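4.2 Colour naming on plain walls

What delighted us most in the Lostell interviews was how freely people talked about white. We had asked 56 householders to name the colour of one painted wall at home, first in the morning and again at dusk, and we expected short answers. Instead we got stories, arguments between spouses and some lovely words — "milky", "chalky", "Sunday white". Figure 3 shows a pale wall that is cream in one part and a soft blue-grey in another.

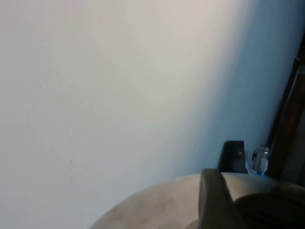

Figure 3. Warm and cool tones on one pale wall.

Ingegerd Eide, commenting on an early draft, objected that a morning name and a dusk name may not be rivals at all, and that her own family would happily use both in one breath. We think she is right, and it made the coding far more interesting! Of the 56 householders, 19 gave two names and saw no conflict between them. The older speakers were especially inventive here, and we return to their compound terms (blue-white, butter-white) in Section 5.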